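March, a little after 8 in the evening

I finally did the shoe corner tonight, the one I've been stepping around since the holidays, and it took most of a pot of tea because I kept stopping to remember where everything came from. The fancy slippers slowed me down most. Halina Laskowska brought them back from her trip to Stevcombe, and I still think they're too pretty to walk in — satin, with pink and red stitching and all that white fluff around the opening. I wanted them side by side on the wood floor before I chose a shelf.

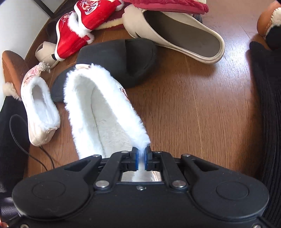 Do satin slippers go in the washing machine? I wouldn't put them in, just a damp cloth and a soft brush for the fur.

Bed now, boots tomorrow.

Last updated: March

Recent entries
The Omano kettle again
Soup for Halina
Sorting 241 buttons

Contact | Copyright Farkas Diaries | Back to top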